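Teaching Robots by Showing
Handout 2: Gathering Good Examples
Course notes by Afia Appiah, with additions from Talha Mirani

Welcome back, everyone! Last time we talked about what a learning system does with examples once it has them, and I promised we would go back a step and talk about where those examples come from. I know some of you are itching to get to the training part (Junaid Dogar has already asked me twice), but please bear with me, as most of the trouble I have seen in student projects began at the table, long before anybody pressed "train."

First, some words we will be using all term. A single recorded try at a task, from the moment the arms leave their start position to the moment they come back, is an episode. The person guiding the arms is the operator. What gets saved is whatever the cameras saw along with the joint positions and the gripper openings, all stamped with the time so that they can be lined up later. A pile of episodes for one task is a set, and our sets are named after the project they belong to, so you will see Polo and Marwat in the folder list.

Polo is the one you will work with first. It is a two-arm task with small everyday things on a tabletop, and it sounds so simple when you write it down: bring both grippers to a can, get hold of it, move it, let go. Then you sit down to do it and find that you have to think about both hands at once, and that your left hand has been doing a great deal in life without ever telling you how.

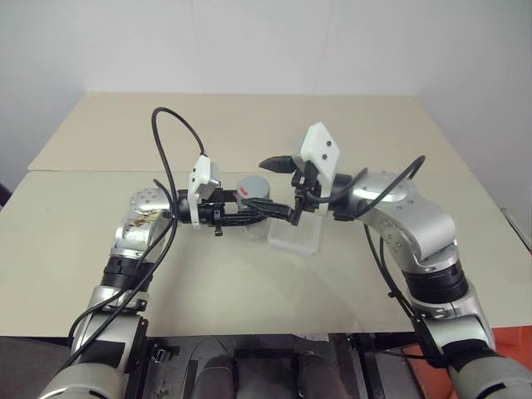 The moment when the two grippers come close together is the one I would like you to practice most. New operators tend to rush in, bump something, back off and come in again, and all of that goes into the recording. The learner has no idea that you were annoyed with yourself! It takes the bump as part of the job and will happily copy it. So come in slowly, let one arm settle before the other one closes, and keep your speed even.

Now, a little wobble is fine, and I do want to be clear on this, as Laiba Durrani threw out a whole afternoon of perfectly good work in December over tiny corrections. If you drift off course and steer gently back, keep the episode. Those recoveries show the arms how to get out of a bad spot. What we throw away are episodes where the operator stopped to think for a long while, where an object ended up off the table, or where a camera dropped out.

Move the objects between episodes. Turn the can, slide it over, change what stands near it. A set where everything starts in the same place teaches the arms one path and very little else. The first Marwat set had 295 episodes and we kept 91, mostly on account of this, and I still wince when I open that folder.

For the lab, work in pairs, one person operating and one keeping the log. Swap halfway. The log needs the episode number, the operator's initials, keep or discard, and a few plain words on why. "Bad" is no help to anyone a month later; "left gripper closed too early" is lovely.

Kulsoom Paracha runs the lab sessions and will show you how to reset the arms. Please wait for her before your first run, even if you have used similar ones elsewhere.

Before next time: read the first two sections of the course reader, and bring your log sheet, including the discards.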